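Unit 6: Perfect information and the game tree
Castis course notes, Mokstead evening programme
Revised 15 August 2019

6.1 Scope

This unit covers two-player games in which both sides see the whole position at all times, moves alternate, and no dice or hidden cards are involved. Chess, draughts, xiangqi, Go and noughts and crosses all qualify. Bridge and backgammon do not. Unit 4 dealt with games where both players choose at once; the payoff tables used there are not needed for what follows.

6.2 Terms

A position is the full state of play, including whose turn it is. In games with a repetition rule it must also include enough of the history to apply that rule. Students often leave this out, and marks were lost over it in the last Warraich paper.

A game tree has the starting position as its root. Each legal move gives a branch, and each finished game gives a leaf. The same arrangement of pieces may appear at many places in the tree if it can be reached by more than one order of moves.

The branching factor b is the number of legal moves available at a position. It varies through a game, so an average is normally quoted. If play lasts d single moves and b is held constant, the tree has b to the power d leaves. With b = 2 and d = 15 this is 32,768, well within reach of a desktop machine. With b = 15 and d = 6 it is 11,390,625. Small changes in b matter a good deal once d is more than a few moves.

6.3 Backward induction

Label every leaf with its result for the first player: +1 for a win, 0 for a draw, -1 for a loss. Then work back towards the root. Where the first player is to move, the label is the highest among the branches; where the second player is to move, it is the lowest. The label that reaches the root is the value of the game.

For a finite game this procedure always ends, and so every such game has a definite value. The result says nothing on how long the labelling takes. For the larger board games the tree cannot be written out in full, and the value of the starting position is not known.
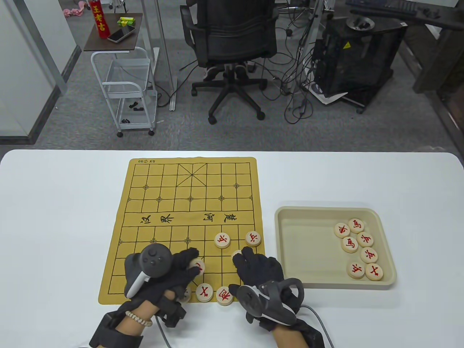

A practical program therefore stops at a fixed depth and replaces the missing labels with an estimate. The estimate is usually a weighted count of material, adjusted for mobility and the safety of the king or general. It is a guess, and the values passed back up the tree are only as good as the guesses at the bottom.

6.4 Pruning

Not every branch has to be examined. Suppose the first player already has a move worth 0. If a second move allows a reply worth -1, the remaining replies to it can be skipped -- their labels cannot raise the value of that move above -1. This is the idea behind alpha-beta pruning. The saving depends on the order in which moves are tried. In the best case the search visits close to the square root of the full number of leaves; in the worst case nothing is saved.

Graster (course reader, section 4) gives the algorithm in full. Note that the reader scores each position for the side to move, so signs change at every level.

6.5 Exercises

1. Draw the full tree for a game with four counters in one heap, where each player removes one or two counters and whoever takes the last one wins. Label every node.

2. Repeat with six counters. State which player can force a win, and explain why without drawing the tree.

3. A tree has b = 4 and d = 6. Find the number of leaves, and the best-case number visited under alpha-beta pruning.

Written answers go in the tray at Mokstead before the next class. Exercise 3 may be done with a calculator.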